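Movmont Household Waste Survey: Data Card

Print | E-mail

## Overview

The Movmont Household Waste Survey records what residents of the Stavadton district put out for collection and how they sort it beforehand. The data set holds 1,865 household records gathered over 22 weeks. It is maintained by the Ornau Office of Statistics and is intended for municipal planning, teaching and noncommercial research.

## Contents

Each record is one row in the file households.csv. The main fields are:

- household_id: a random identifier, not linked to any address
- zone: collection zone, coded 1 to 6
- persons: number of residents on the day of the first visit
- liner_use: whether indoor bins are lined (always, sometimes, never)
- residual_kg, paper_kg, food_kg: weekly weights by type
- remarks: free text entered by the interviewer

Weights are given in kilograms to one decimal place. An empty cell means that no weighing took place. A zero means that the container was weighed and held nothing.

## Collection Method

Interviewers visited each household at the start and end of the survey period. Weighing was carried out at the curb before the regular truck arrived, using portable scales checked every Sunday against a reference weight. The sampling plan was prepared by Shufen Yuan and Lauri Kiiskinen.
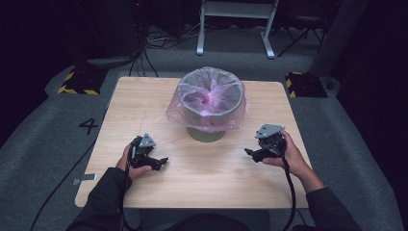 Households were drawn from the district housing register. Apartment buildings with shared containers were weighed as a unit, and the total was divided by the number of occupied apartments. These rows carry the value "shared" in the column weigh_mode and should be analyzed separately.

## Known Limitations

Zone 4 is underrepresented. Over 20 percent of the households selected there declined the second visit, and no replacements were drawn. Food waste composted at home is not included in food_kg. The answers on liner use were given by residents and were not checked by the interviewers.

In March the paper collection in Olteanu was moved to a different day. Weights for that month are marked with the flag schedule_change.

## Privacy

Names, addresses and telephone numbers were removed before release. The remarks field was read in full by Minttu Manninen, and passages that could identify a household were deleted. Users may not attempt to re-identify participants.

## Maintenance

Corrections are listed in CHANGES.md. Reports of errors should state the household_id and the column concerned and be addressed to the data steward, Natalia Tlapale.

Print | E-mail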